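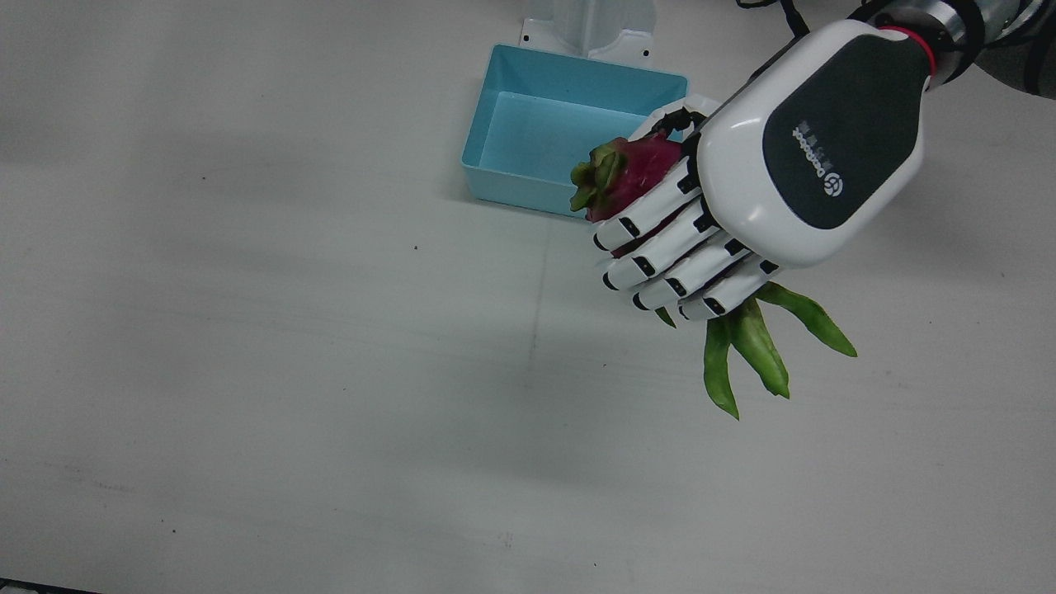 Clilura Produce Club — Notes for the September Talk

**Opening, keep it loose**

Hi everybody, thanks for coming in out of the heat. I'm supposed to talk for 10 minutes, so if I'm still on my feet after 11, Jaime Guerreiro has permission to turn off my mic.

Show of hands — who's bought a dragon fruit, carried it home and then left it on the counter until it went soft? (Wait. Put my own hand up.) I did that with my first three. I loved looking at them so much that I never got around to eating them.

**Picking one**

A dragon fruit up by a light blue tray is such a good sight, and I'd happily leave it on the screen the whole time I talk about shopping.

At the store I go by feel. Press with your thumb, gently please, other people have to buy these! You want a little give, like a ripe avocado. Rock hard means wait a few days. Mushy means put it back. I also look at the tips of the scales, and if they're brown and crisp all the way down I pass.

(Neves story goes here if they're laughing. Skip it if they aren't.)

**Why I like a tray**

I used to keep all my fruit in a deep bowl, and whatever was on the bottom got squashed. A tray with a flat floor fixed that for me. One layer, nothing stacked, and the sides stop things from rolling onto the floor. I wipe mine out with warm soapy water and dry it before the next load goes in.

Dragon fruit stays out on the counter if it's firm. Once it's ripe it goes in the fridge, in a bag, and I try to eat it within a few days.

**Cutting**

Rinse it first. Then straight down the middle, lengthwise, and run a big spoon between the skin and the flesh — it comes out in one piece and people always go "ooh." Cube it, squeeze lime over it, done. Cold is so much better than room temperature.

If somebody says it tastes like nothing: ask if it was a white one, ask if they chilled it, and tell them to try lime and a tiny pinch of salt before they give up.

**Wrap up**

- Tasting plates are by the door, toothpicks in the cup
- Recipe cards from the Provov meeting, take one per household
- Next month is persimmons, bring your own knife
- Questions, then help stack the chairs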